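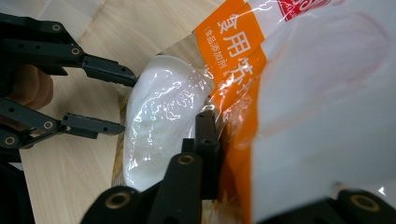
Fig. 5.1 A bag of white powder with an orange label, sold as edible soda.

Chapter 5: Packets, Powders and the Kitchen Table

Most of us meet our food first as a packet, and we tend to be in such a hurry to get at what's inside that we hardly give the packet a glance. In this chapter we are going to slow down a little (put the kettle on, if you like!) and think about what a bag has to do between the factory and the cupboard. It must keep damp out, hold its seams, and tell a tired cook which white powder is which. Soda, salt and cornflour look very much alike in a bowl, and I speak as someone who once salted a whole tray of scones.

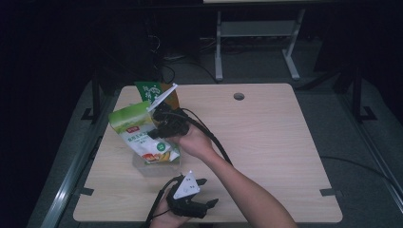 Snack bags have a harder life than flour bags, poor things, for they are squeezed, stood up, knocked over and squeezed again. In our classroom trials at Kedthorpe we handled 40 packets from local shops, and 32 of them would stand on their own once the contents had been shaken down to the bottom. Try it at home before you read on, and write down what you find.

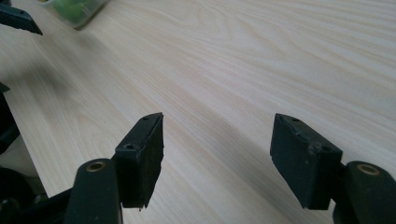
You will need a clear, level surface for all the activities that follow, and an ordinary table does perfectly well. Wipe it over first and dry it properly, as a damp patch will make thin film cling and spoil your results. Keep your notebook to one side, and work with one packet at a time, however tempting it is to tip out the whole shopping bag.

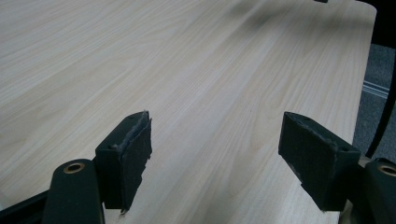 Why should an opened bag of baking soda be moved to a jar?
Soda takes up moisture and smells from the air, so a jar with a tight lid keeps it fresh and free of lumps for longer. Copy the name and the date from the bag on to the jar before you put the bag away.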